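The Drisik Folding Board: Six Months of Flat T-Shirts

I bought the Drisik folding board in March, when I had more time than sense and a closet shelf that had slid into one soft heap. The board is four plastic panels hinged together. You lay a shirt face down on it, flip the left panel, flip the right panel, flip the bottom one up, and there is your shirt, the same size as the last one. The box says it will "change the way you feel about laundry." It has not done that. I still feel the way I felt.

I'm suspicious of any product that does a job my grandmother did with her forearms. But my sister swears by hers, and the Garside catalog had it marked down, so I gave it a fair run.

What you get

The board comes folded in half in a thin sleeve that tore the first day. The plastic is stiff and a little waxy, with rows of holes so that air can get out when you flip. Without the holes I suppose the shirt would puff up. The hinges are the same plastic, scored thin. I expected them to go first and they haven't gone yet, though one has turned white along the crease and I don't like the look of it.

There is also a leaflet with 3 diagrams, all of them for T-shirts. Pants are mentioned in one sentence. Towels are not mentioned at all, and that's just as well, as a bath towel hangs off all four sides.

How it does on real laundry

Plain cotton T-shirts, adult medium: very good. Adult extra large: you have to tuck the sides in first, and by then you have done half the folding by hand. Kids' shirts come out fine but small and square, swimming in the middle of the panel. Dress shirts are a fight. Anything slippery slides off center on the second flip, and you start over.

Speed is where I part ways with the box. After some practice I was quicker with the board than without it, but only if every shirt was already right side out and lying flat next to me. Pulling shirts out of a tangled pile, finding the sleeves and getting them smooth is most of the work, and the board does none of it. I tried Odair Marinho's method from his Tornberg column, where you pinch the shoulder and the hem and whip the thing over, and I was nearly as fast with no board at all. My folds were uglier.

The surface matters more than I would have guessed. On the bed the board sinks and the panels don't swing cleanly. On a hard table it works as it should. If you don't have a clear table, save your money.

What a good fold looks like

The size of the rectangle doesn't matter much to me. What I check is whether the collar sits square at the top and whether the bottom half is smooth, since the bottom half is what you see when shirts are stacked with the fold out.

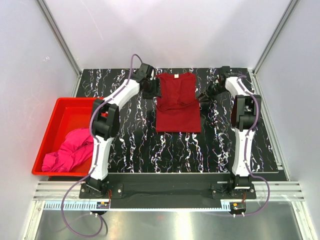

A tall rectangle with the collar at one end is my favorite for shelves. It stacks well and you can read the label in the neck without digging. A little ridge near the shoulders doesn't bother me, because it settles once there are a few more shirts on top. The Drisik gives a shorter, wider shape than I'd choose, and you can't adjust it. For drawers, where I stand shirts on edge, I have to fold each one again by hand. That's an extra step the box keeps quiet about.

I'd also say get a tray or a shallow bin for the unfolded stuff and keep it on your left (right, if you're left-handed). It made more difference to my pace than the board did. Mine is an old Zadthorpe boot tray with a chip in the rim.

Would I buy it again?

At the marked-down price, maybe, for a household with a lot of plain T-shirts and somebody who cares whether they match. At full price, no. A piece of stiff cardboard the size of a magazine gets you most of the way. Mine lives behind the dryer and comes out on big wash days. The rest of the time I fold on the table and put up with it.

Comments (3)

Cleiton Amaral: My hinge split along the white line after a year. Packing tape held it. Agree about dress shirts, total waste of time.

foldedcorner: You're too hard on it. My kids will use the board and they would never fold by hand, so it wins in this house.

MrsP: Does it work for pajama tops with buttons? The leaflet doesn't say and I'm not paying to find out.

Contact | Copyright 2020 | Back to top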